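2025-09-09
L. Shahbazi, Grarden project

4.2 Wrist view policy in simulation

We train the insertion policy in Farier, our simulator wrapper, before anything touches hardware. Input is the wrist camera only, no force signal at this stage. Output is a small pose change for the gripper, 7 numbers with the open/close command. Demos come from a scripted planner that knows the true hole pose – 2,000 of them, 200 held out for picking the checkpoint.

Shadows were the main trouble. The April build used a low resolution shadow map and the policy learned to follow the stepped edges on the gray panel insted of the plate. Randomizing the light direction every episode fixed most of it. We kept the bad shadows in on purpose, they are a cheap stress test. Figure 3 gives one wrist view, bolt in the fingers, wooden plate behind the head.

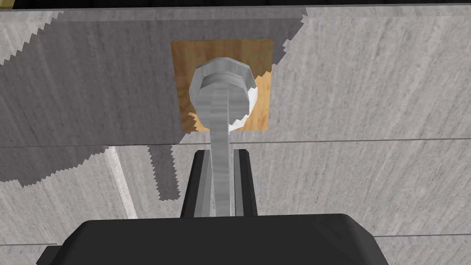

Figure 3. Simulated wrist view, bolt head close to the plate.

Offset is measured in the plate frame, not in pixels. Small sideways errors matter most near contact, so the loss is weighted up over the last steps of each demo. Training stops at 400 epochs. Longer runs gave nothing usefull – held out loss flat, motion more jerky.

Contact: Grarden project page | Back to top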